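Going-away checks for the house, with my comments 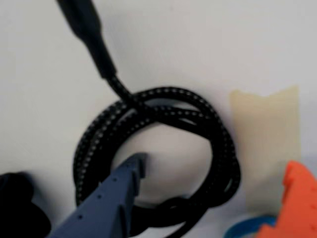 Kalleck

I do this every winter before we shut the place up for a fortnight, and people keep asking me for the list, so I've typed it up as I did it on Sun 22 December. Steal whatever you like!

Stopcock turned off: OK. Stiff as ever (it's behind the bleach, and I always forget).

Outside tap drained: OK. Left it open with the lagging back on.

Boiler pressure: a bit low, topped up. Frost setting on – I checked that twice.

Loft hatch propped open: OK. Lets a little warmth up to the tank.

Smoke alarms: landing fine, kitchen dead. New battery in, and now it's far too loud.

Chargers and leads unplugged: OK. Coiled the long ones up and put them away, apart from the fridge, obviously.

Windows and back door: OK, except the bathroom catch, which needs a new screw. Tesbridge Hardware was shut, so it's wedged for now.

Gutters: not done. The ladder reaches but I don't fancy it in this wind. Carry over to March.

Meter readings: gas 115 up on last time, electric 79. Less than I feared!

Fridge cleared: mostly. There's half a jar of pickle I refuse to throw out.

Bins: out tonight, and next door will bring them back in.

Keys: spare set next door, other set with me.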